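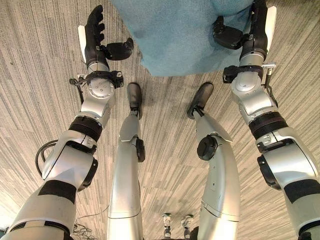
Skonness hand set for humanoid arms, five-finger, black

Sold as a left and right pair. Wrist rings, clips and leads included.
Item 1043
In stock at Storar, ships from the Collgate warehouse

Hi, I'm Cornel Bălan and I write the longer notes on the hand and arm pages at Storar. The maker's sheet is in the downloads tab if all you want is the drawing. What follows is what I think of these after running them against the Tokgöz hands we also carry, mostly on soft stuff like cushions and towels, because that's what most of you keep emailing me about!

Page last updated 13 November 2025.

What's in the box

Two hands, two wrist rings with the clips already fitted, two coiled leads, a bag of screws and one hex key (hang on to the key, it's a slightly odd length and I've already lost one). There's a printed card with the wiring order. The controller is separate. If you already run the Skonness controller from the March batch or later you can plug straight in, and if yours is older, write to me before you order and I'll tell you what you need.

How they compare with the Tokgöz hands

I like both, so take this as one guy's opinion. The Tokgöz hands close faster and they feel more solid when you grab one and wiggle it. On a box or a bottle I'd pick them every time. On fabric, though, I kept getting one of two things: either they squeezed so hard that a cushion folded up in the middle, or I backed the force off and the cushion slid out the bottom on the way up.

The Skonness fingers have more give at the tips, and the controller lets you set the closing force in much smaller steps. I ended up at 44 on the force dial for a plain felt cushion held from both sides, and 52 for anything heavier or slippery. Go much over that and you're back to wringing its neck, same as with the other brand. They're slower to close, and you'll notice it if you're coming from Tokgöz, but for tidying a couch I really don't mind waiting.

Setting up for a two-handed hold

I get asked for this a lot, so these are the steps I use on our sofa. Your arms may want slightly different numbers.

1. Bolt the wrist rings on first, then the hands. Run the leads with plenty of slack. A tight lead will tug on the wrist when the arm turns and you'll spend an afternoon blaming the hand for it (I did).

2. Bring both hands in level with the middle of the cushion, thumbs on the inside. Close them together at a low setting and bump the force up a little at a time. Some pinching at the sides is fine with felt or foam. You want the fingers curled over the edge and pressing into the cloth, and the cushion a bit narrower at the waist.

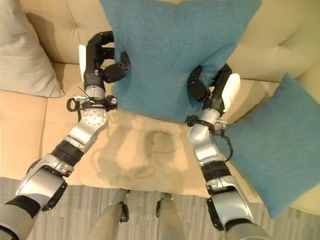
3. Lift slowly for the first few inches, then stop and look. If one side is lower than the other, put it back down and start over. Correcting in mid-air mostly makes it worse.

4. To let go, set the lower edge on the seat, lean the cushion against the backrest, and open both hands at the same speed. Opening one before the other gives it a spin.

5. Save the setting under a name you'll recognize. Mine are all called things like "teal2" and I regret it.

Picking up from the floor

This is the harder test and the one I'd run before you decide between brands. A square cushion lying flat on carpet doesn't offer much to hold, and with these hands you have to come in low from both sides with the fingers a little spread and the thumbs well clear. Give yourself open floor in front of the sofa. I also move the approach back from the sofa base, otherwise the knuckles are working in a very tight spot and you can't see what the fingertips are doing.

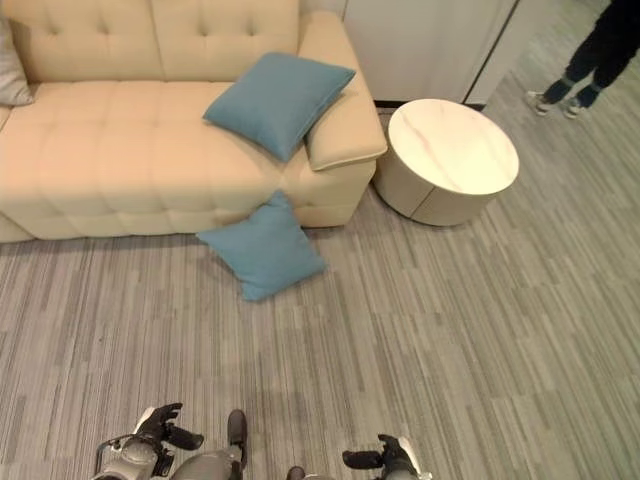 Corners are tempting, but I'd stay away from them. A corner grip feels secure right up until the weight swings, and then you've got one hand holding the whole thing. Mid-side to mid-side is duller and a lot more repeatable. With the Tokgöz hands I do the opposite, by the way: their fingers are stiffer, so I slide one hand under an edge and tip the cushion up against the other one.

Wear and care

The maker rates the finger tendons for 4000 closes before the first check. I'd look sooner if you work with fuzzy fabric, as lint gets into the joints and the first sign is one finger arriving late. A soft dry brush does it. Please don't oil them! Check the wrist screws after your first day too, mine needed a quarter turn on the left side.

Who should skip these

If you're lifting anything hard and heavy, get the Tokgöz pair. If you only need one hand, I'm sorry, Skonness won't split the set and I have asked more than once.

Returns

Unused sets can come back within the usual Storar return window, in the original box with the card. Used sets can be exchanged if there's a fault in the hand or the lead. Add your controller version to the order notes when you check out and I'll put the right adapter in with it.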